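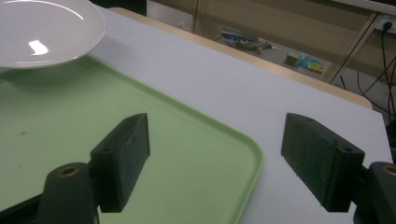

Slide 1: White plate, pale green tray, white tabletop.

Speaker notes, "Do we need the tray?" Povivine table service day, 29 June 2024. Twenty minutes, leave five for questions.

Leave the slide up while people sit down. Don't read out the title. They can read.

Start with the claim. Every guide to running a self-service lunch room says the same thing: put a tray under the plate. I've been given that advice by suppliers, by two consultants and by a laminated card from Linamia that came in the box. What I have never been given is a good reason. Ask the room who uses trays at work. Ask who uses one at home. Pause.

Point at the tray. Rounded corners, a slightly raised lip. The lip is what they sell you. The catalog says it "contains spills." Fine, but how much? A low lip will hold back a spoonful of gravy if you stay level. It won't hold a glass of water that has gone over, and the glass of water is what goes over.

Point at the tabletop. White, smooth, light wood edging. You can clean a surface like that with one cloth. So before we buy anything, what is the tray protecting? If the answer is the table, I'd like to see the table that needed it.

Slow down here, people write this bit down.

The Mockus lunch room bought 200 trays. They seat 70. When I asked why 200, I was told it was the price break. So now they have a tray trolley, and a place for the trolley, and somebody has to push it. Trays get washed after every meal, same as plates. The washing rack takes fewer plates when it takes trays. None of that was in the quote.

Next, color. Green tray, white plate. The sales line is that a soft green is "calming" and makes food look fresh. I looked for whatever that rests on and found a brochure quoting another brochure. I do think a colored tray helps in one way: a white plate on a white table is hard to pick out for anyone whose eyesight isn't great, and a band of green around it gives them an edge to aim for. I'll grant that one. A placemat would do it too, and you can stack 1,000 paper ones in a cupboard.

If somebody says paper is waste, agree with them. Cloth or wipe-clean, then. Don't get dragged into it.

Plates. Look at the rim. It's glossy and it curves up. A shallow plate with a rim like that is easy to pick up off a flat table. Put it down inside a tray with a lip and your fingers have less room to get under it, especially if the tray is only a bit bigger than the plate. This one is large, so there's space. Plenty aren't. Try it with whatever trays you own before you tell me I'm fussing.

Stateo trial, short version. We ran it in November, half the month with trays and half without. Over the whole trial we logged 329 lunches, and I'll say before anyone else does that this is small. Same room, same tables, same food rotation. Breakages: no difference I'd put money on. Table wiping: a little more without trays. Washing up: clearly less without. People carrying soup complained, and they were right to. Soup wants a tray. So does anyone carrying for two, or anyone with one good arm and a long walk to the table.

(Skip the chart if we're behind. It only shows the soup thing again.)

So where I've got to. Keep a short stack of trays by the counter for whoever wants one. Stop handing them out by default. Stop setting them on the tables ahead of time, which I still see and which makes no sense to me, since the carrying is the only part a tray is any good at.

Likely questions:

"Isn't it more hygienic?" Only if the tray is cleaner than the table. Look at the underside of yours when you get back.

"Guests expect trays." Some do. Ours stopped asking after the second week.

"What about children?" I don't know. The trial was all adults. My guess is they'd do better with the tray left on the table, and I have nothing to back that up.

"What did the trays cost?" Not giving the Mockus number, they asked me not to.

Put slide 1 back up for the questions. Sample trays are on the side table for anyone who wants to try the finger test. Get them back before lunch.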